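Pay the file, then argue about the merger

The district of Drustum has now missed the pay date for its former Flirkau employees in January and again in the month that followed. The cause is well documented. When the towns of Stutby and Flirkau were merged into one district, each brought its own staff, its own grade table and its own bank. Stutby paid through a national clearing account. Flirkau paid through Srisuk, a regional savings bank with 3 branches, all of them within the old town limits. The merger agreement said the two payrolls would be "harmonized in due course." It set no date and did not say which grade table would survive.

The district council then adopted a budget that funded salaries from a single account. The account was opened in the Stutby clearing system. Srisuk received a pay file from Flirkau's old personnel office, as it had every month for years, and found no matching funds. It returned the file. That is what a bank is supposed to do with an unfunded file, and I do not think the criticism of Srisuk on this point holds up.

The number of people affected is 1,302. They include water plant operators, school cleaners, inspectors and clerks. Most kept coming to work. Almost 20 percent of them also hold a salary-backed loan at the same bank, so the missed payment set off a missed installment, and the missed installment set off a fee.

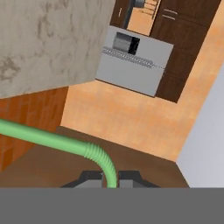
What each side says

The district's position is that former Flirkau employees should move their accounts to the clearing system and be graded under the Stutby table before any payment is made. It argues that paying them under the old table, even once, would amount to accepting that table. Its lawyers have said this in writing.

The former Flirkau staff answer that their contracts name a grade and a pay date, and that the merger law carried those contracts over unchanged. They also note that the Stutby table has no line for several of their jobs. A senior pump operator, for instance, would be placed two steps lower until someone writes a new line.

Both positions are legal arguments, and a labor court can decide between them. Neither one is a reason for the money to stop. A dispute over the correct rate of pay is a dispute over the difference between two figures. The smaller of the two figures is not in dispute at all. The district agrees it owes at least that much, the staff agree they are owed at least that much, and it has still not been paid.

The account transfer is a weak condition

The demand that staff change banks deserves a separate look, as it has been presented as a purely technical step. In practice it takes an employee out of the bank that holds the loan, the bank that holds the salary history, and in many cases the only bank within walking distance. The nearest branch connected to the clearing account is 33 kilometers from the Flirkau water plant. Online access covers part of that gap. It does not cover the loan terms, which allow Srisuk to raise the rate when the salary stops arriving there.

The district could fund the Srisuk file from its single account by ordinary transfer. The fee is small and the cut-off is two in the afternoon on the day before the pay date. I have seen no claim from the district that this cannot be done. The claim is that it should not be done until the larger question is settled, and that is a bargaining position with a technical label on it.

I would add that the staff side has made an error of its own. The decision by some employees to stand in front of the Srisuk branches and keep other customers out put pressure on the one party that had no say in the matter. It also kept pensioners from reaching their own money, and the branches closed early for four days as a result. The district office has a front door too, and the people who approved the budget work behind it.

A workable order of steps

The following could be adopted by the council at one sitting. First, fund both pay files at the lower undisputed rate on the next regular date, with arrears paid in the same run. Second, record in the resolution that payment under either table is made without prejudice to the claim of either party. This is standard wording and it answers the lawyers' concern in full. Third, send the grading question to the labor court with a joint statement of facts. Fourth, give staff a full year to choose a bank, with the loan terms frozen during that year by agreement with Srisuk.

The fourth step costs the district nothing. The first costs it money it has already budgeted. The salaries of the former Flirkau staff are in the adopted budget under a single line, and the unpaid amount is sitting in the clearing account at this moment.
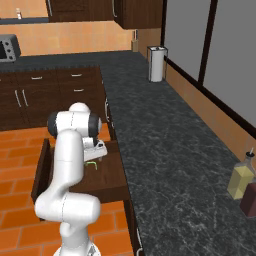
Would paying the lower rate now weaken the employees' case in court?

The effect should be none, provided the resolution carries the reservation described above and the payslip states that the amount is a partial payment. Staff should keep the payslip and should avoid signing any paper that calls the sum a full settlement. If the court later prefers the Flirkau table, the difference falls due from the original pay dates.

A few readers in Stutby have written that their own pay arrived on time and that the problem belongs to the other town. The budget does not support that view. Late fees, court costs and any interest awarded will be drawn from the same single line that pays them. A water plant with unpaid operators also serves both towns, and the Stutby side has no second plant.

The council meets again before the next pay date. The file has to be funded by two in the afternoon on the day before. Whichever grade table a member prefers, a vote to fund it at the lower rate leaves that preference intact.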